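Projet de fin d'études – Constitution d'un jeu d'exemples pour la saisie et la dépose d'objets
Laboratoire de robotique, site de Tastorcombe

1. Objectif

Le projet Grolov doit fournir des démonstrations à un modèle qui apprend à commander un bras équipé d'une main humanoïde. La tâche retenue est simple : prendre un gobelet sur le convoyeur et le déposer debout dans un bac. Nous avons travaillé de septembre à novembre. Notre part s'arrête à la collecte et au tri, l'entraînement étant confié au groupe Awwad.

2. Poste de travail

Le bras descend au-dessus d'un convoyeur à bande verte, bordé de rails en aluminium. Le bac rose est placé derrière, sur la table, le long du rail. Au départ d'un essai, le gobelet est debout sur la bande et la main ouverte.

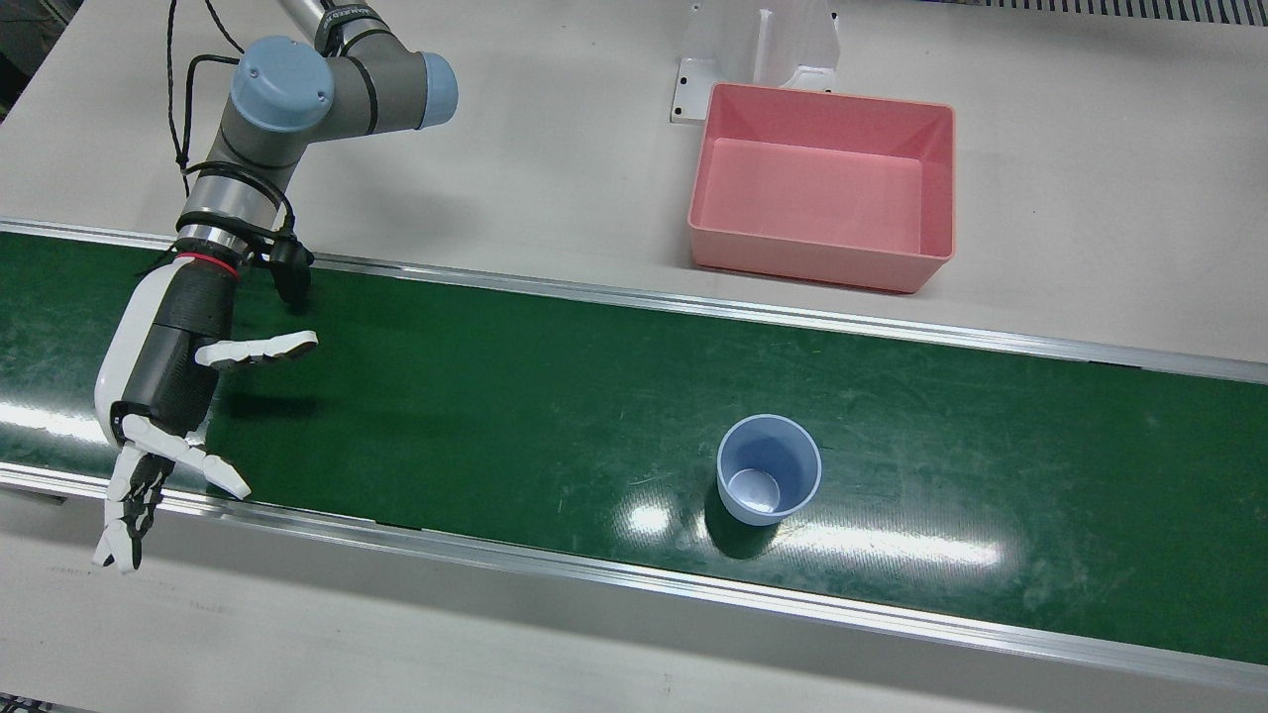

3. Déroulement d'un essai

Chaque essai est téléopéré et porte un numéro. L'opérateur lance l'enregistrement, amène la main vers l'objet, ferme les doigts, transporte, ouvre, puis arrête. Nous notons le résultat dans un tableur, avec une remarque libre si nécessaire.

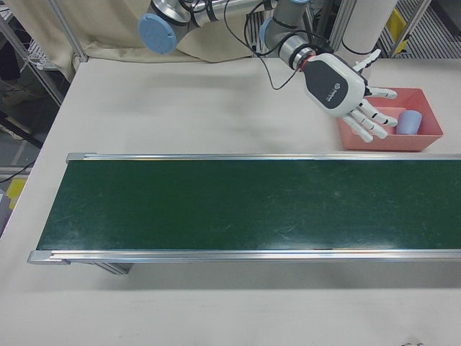 Le critère de réussite nous a pris du temps. Dans la première version du protocole, il suffisait que l'objet soit dans le bac, même couché. Nous l'avons durci : le gobelet doit être debout et les doigts entièrement dégagés. La position avec le gobelet près de la paroi droite du bac et les doigts ouverts juste à côté est comptée comme bonne. En revanche, un essai où la main touche encore l'objet au moment de l'arrêt est écarté – même si la dépose est correcte.

4. Données enregistrées

Pour chaque essai, nous gardons les positions articulaires du bras et de la main, les vues fixes du poste et la vue embarquée au poignet. Cette dernière montre le dos de la main et les doigts, mais aussi une bonne partie de la salle selon l'orientation du bras : bureau, écran, personnes présentes. Nous avons donc ajouté une étape de floutage des visages avant le transfert vers le serveur Bomcombe.

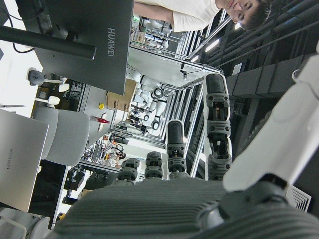 5. Résultats

Essais enregistrés : 200
Essais conservés après tri : 191
Essais écartés : 9

Sur les neuf essais écartés, cinq correspondent à un gobelet renversé pendant la dépose, trois à un arrêt trop tôt et un à un fichier incomplet.

6. Limites

Un seul type d'objet a été utilisé et le bac n'a presque pas changé de place. Les reflets sur la bande varient aussi avec l'éclairage, ce que nous n'avons pas mesuré. La prochaine série devrait déplacer le bac entre les essais et ajouter des objets de hauteurs différentes.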